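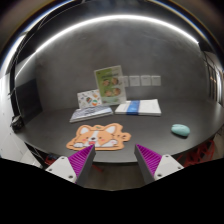

4.2 What people put under their plates

I went into the second round of home visits expecting to talk about food, and came out with a notebook full of table mats. My interview guide had one question on the table itself (a throwaway, really, to get people warmed up) and it kept swallowing the whole first half of the visit. People love talking about mats! They'll tell you who gave them which one, which one is for guests, which one has been quietly moved to the bottom of the drawer. The mat in Figure 3 is a good case of what I came to call a "face" mat: a flat orange thing cut to the outline of a corgi, ears and all, with a white blaze running between the eyes. A mat like that does a different job from a plain oblong. You can't really set four of them in a row, and once the plate goes down the dog disappears, so half of the pleasure is in the minutes before the meal and the minutes after it.

Figure 3. A shaped mat on a dark table.

I visited 15 households in Horel and talked to at least one adult in each, usually in the kitchen and usually with tea. Hanna Hutsuliak came along to the first five and took notes while I asked the questions, and we compared our versions on the bus home. We disagreed quite often. She heard a lot of talk about cleaning where I heard talk about manners, and when I went back over the recordings I had to admit she was mostly right. A mat is there to be wiped, and people who had given up on tablecloths had given up on them for that reason long before they said anything about taste.

Still, manners did come up. In the older households the cloth was remembered as something that told you to sit up straight. One retired bus driver remembered being sent away from the table at the age of six for pulling a thread out of the hem, and he could still describe the hem. His own grandchildren eat off mats with animals on, each with a favourite, and he said the rows were now about who got the owl. I asked whether he minded. He said he'd started having an opinion about the owl himself.

That brings me to ownership, where my findings sit a bit awkwardly with Holovko's. Radymyr Holovko, in his study of the flats at Lerkley, argues that the shared table is slowly being cut up into private patches, one mat to a person, and that the family meal gets thinner as a result. I like the argument and I used to teach it. But in my visits the patches wouldn't stay put. Mats were swapped, stolen, handed over as a treat on birthdays, and in one flat used as a sort of fine (whoever was last to the table got the ugly one, a souvenir from a ferry trip). If those are private patches, they're very sociable ones. It may be that Holovko's households, most of them single people sharing with near strangers, were simply working out a different problem from my families.

Meal length matters here as well. I asked everyone to keep a diary for 30 days, noting when the table was laid and when it was cleared. Most kept it up, some with great gusto and little drawings. The weekday evening meal came out at nearly 60 minutes from laying to clearing, far longer than anyone had guessed in the interviews, and the eating itself was the short part. The rest was people drifting in, homework being shoved along to make room, somebody looking for the salt. During all of that the mats are out and bare. It's when children talk to them, spin them round, and argue over them, and I think it explains why faces and animals do so well in a spot that is going to be covered by a plate.

I should say something about the households that used nothing at all. There were a few, and I nearly left them out, but they turned out to be the chattiest. "We've got a table, why would we hide it?" was how one woman on Yatsenko Street put it, and then she showed me every scratch on it and told me where each had come from. I come back to her table in section 5, alongside the question of heat marks.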